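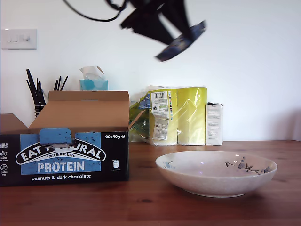 Brikmont will publish Rondgate, a suspense novel by Rania Matar, in December. The book is a single-location story told in the first person by an insurance records clerk who has left her job, her apartment and her married name within the same night. Most of the first part takes place in a rented room with very little in it, and the text keeps returning to the same few fixtures. One of them is a light switch plate of the common kind seen on the wall here, white on white, with three small rockers in a row. The narrator learns in the second chapter which rocker controls which light, and the order in which they are pressed becomes material to the plot.

The novel runs to 240 pages and is divided into 72 short chapters. Chapters are numbered and carry no titles. Each opens with a time of day, and the main action covers 19 hours, beginning on a Friday morning and ending before sunrise on Saturday. Earlier events are given in a second sequence, set in a different typeface, made up of claim notes the narrator wrote while she was still employed. The two sequences meet in chapter 61.

The central document in the story is claim file 3446, a house fire that was settled without an inspection. The narrator processed the payment. She has since come to believe that the man who signed for it, known in the book only as Malinowski, was not the owner of the house. Malinowski arrives in the town of Rondgate in chapter nine. The reader is told his location at all times from that point on, while the narrator is not.

"I wanted the reader to have a better map than she does," said Rania Matar. "The room has one door and one window, and I drew a floor plan before I wrote any dialogue. If a chapter needed her to see something she could not see from where she was standing, I cut the chapter."

Matar worked in document control before she began writing fiction, and the claim notes follow the abbreviations and field order of an actual filing system, with the company name changed. A one-page key to the abbreviations is printed at the back of the book. It gives away nothing that is not in the first four chapters and can be read at any point.

Rondgate is Matar's second novel and her first with Brikmont. It does not share characters or setting with her earlier book. The edition will be issued in paperback and as an e-book on the same day. An unabridged audio edition, recorded with two readers to keep the sequences distinct, will follow in the spring.

Trade orders in the United States and Canada will be filled by Fodar. Standard return terms apply. Booksellers who stock the paperback may also request a reading group guide, supplied as a folded sheet with twelve discussion questions and the floor plan of the room.

Advance reading copies are available now to reviewers, librarians and booksellers in print or electronic form. Copies are uncorrected, and quotations should be checked against the finished book. Requests for copies, excerpts or interviews with the author should be sent to the Brikmont publicity desk and should state the name of the publication or store and the format required.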